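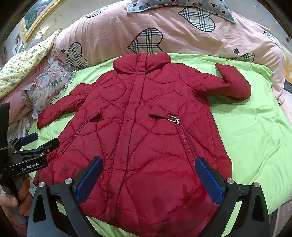 Keegan Ruddock will tell anyone who asks that a long puffer coat should never be folded in half. Lay it out face up on the bed, he says, with the zippers on show, and work inward from the sleeves. I have folded coats in half all my life and went to see him in May expecting to be bored.

Ruddock runs Cudgate, a winter storage business with 12 racks and a waiting list. Last season it took in 2,091 garments, by its own tally. He charges for a service most of us get for free from the top shelf of a closet, and I asked him why anyone pays.

"Because they've opened a bag in October and found a pancake," he said. "The fill gets pressed flat and they think the coat is finished."

Is it finished? "Usually no." So the pancake can be fixed at home? He admitted that it often can, with a tumble on low and some patience. I wrote that down and he watched me write it.

The sleeves are where he and I disagreed the longest. On a red quilted coat with a tall padded collar, one sleeve goes out straight and the other can be bent back toward the shoulder, and he has opinions about which comes first. I said it couldn't matter. "It matters for the width," he said. "You bring both in, you don't want two lumps on the same side." Fine. But a lump of padding is a lump of padding, and my shelf has never complained.

He is firmer on collars. A stand-up collar on a coat like that should be left standing and packed last, he says, with nothing on top of it. Curved quilting he likes less than straight channels, "because there's no natural line to fold on. You have to pick one." 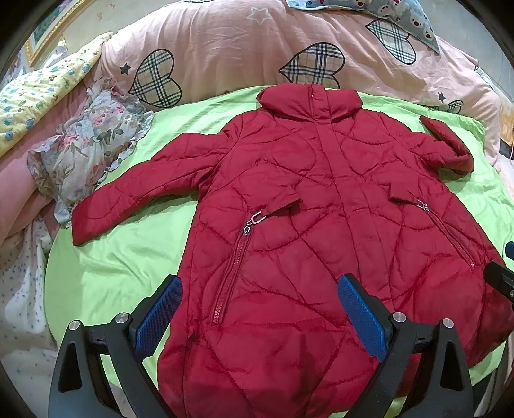

Cameron Donnelly thinks the whole method is a way of selling bags, and said as much when I called that evening. You could hang the coat on a wide hanger, Donnelly told me, zip the pockets, and forget about it until the first frost.

I put this to Ruddock the next day. He didn't get angry, which I had half hoped for. "Hanging's fine if you've got the closet," he said. "A long one takes up a lot of closet." And the bags? Cudgate sells its own, called the Bresik, at 11 dollars each. He says it breathes. I asked what that meant and he said air goes through it. So does a pillowcase, I said. "A pillowcase would do," he said, after a while.

I tried it at home with my own coat. It took 11 minutes and the collar still fell over.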